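right, thread. the Plondley to Useddale bus. been promising this since October so here goes, typing on the actual bus so forgive me

1/ for anyone not local – the 31 goes from Plondley market place to Useddale, via the hospital, the retail park and every single lamp post on Toltora Road. I've been getting it five mornings a week for years. I have Views

2/ new timetable starts 4th February. went up at the stop in a plastic sleeve, upside down, already damp. had to read it with my head on one side like a pigeon

3/ main change: the 7.12 is gone. not moved. gone. next one is 7.40 and that gets you to the hospital after the early shift has started, so all the porters and cleaners and half the canteen are stuffed

4/ the 6.38 still runs but it's a small bus now. standing from the second stop. this morning I had somebody's rucksack in my face from the garage to the roundabout. nice rucksack tbh

5/ fares. single's the same, day ticket's the same, weekly has gone up, and you can't buy the weekly from the driver any more. app only. my mum's phone doesn't do apps. my mum's phone barely does phone

6/ and before someone says "just drive" – have you seen the hospital car park. have you seen what it costs

7/ things that are still good, to be fair

the drivers. lovely, nearly all of them. the one with the flask waits if he sees you running

heating works on the newer buses

top deck front seat coming down the hill into Useddale when it's just getting light. would pay extra for that. don't tell them

8/ ok seats. I know I go on about seats. bus seat fabric is one of the great british things and I won't be argued with. loud, stripy, all the colours at once, hides everything. old 31s had purple and teal and I miss them. new ones are plain grey and you can see every crumb
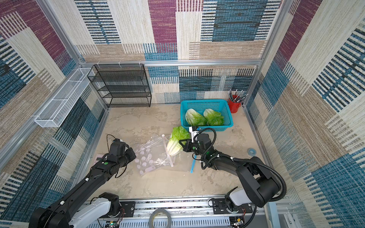
9/ grey!! on a bus full of people eating pasties. who signed that off

10/ anyway. back to the point. there's a petition, it's on paper in Nadar (the cafe opposite the market place stop, good tea, terrible chairs) and there's an online one too. 274 names online when I looked last night. needs 1,000 before the council has to talk about it

11/ you don't have to live in Plondley to sign. you just have to use the bus, or know someone who does, or have ever stood at that shelter in the rain with the roof panel missing

12/ oh the roof panel. reported it four times. four diffrent reference numbers. last reply said it had been "passed to the relevant team" and then a survey asking how happy I was with the reply

13/ someone in the replies asked if anyone even uses the 7.12. YES. it's the full one. that's the whole problem. I'd understand if they'd cut the 10.20, which is me and a man with a cello

14/ someone else says the numbers are on the council website. I looked. there's a pdf, it's sideways, and it says 1,402 journeys a month on the 31 before 8am. doesn't say how many of those are the 7.12 and doesn't say when they counted. if they counted in the school holidays I'll scream

15/ what I'd like, in order:

put the 7.12 back

a proper double decker on the 6.38

weekly tickets from the driver, in money, like before

fix the roof

stripy seats (negotiable) (not negotiable)

16/ if you're writing to the council keep it short and say what you use the bus FOR. work, dialysis, college, getting the shopping in. my neighbour wrote three pages about the history of the tram and got sent a leaflet

17/ also put your stop in. they've got it in their heads that everyone gets on at the market place and it's just not true, there's always a big queue at Toltora Road bottom and they're mostly the ones who get left behind when the small bus is full

18/ quick one on evenings as I've had a few messages. last bus back from Useddale is still 10.50. hasn't changed. the poster says 10.05 but the app says 10.50 and the driver last night said 10.50 so I'm going with the driver

19/ if it does turn out to be 10.05 I'm sorry and I'll be walking as well

20/ that's my stop coming up. will post the petiton link when I've got both hands free. sign it, pass it on, and if you're in Nadar ask for the clipboard, it's behind the cakes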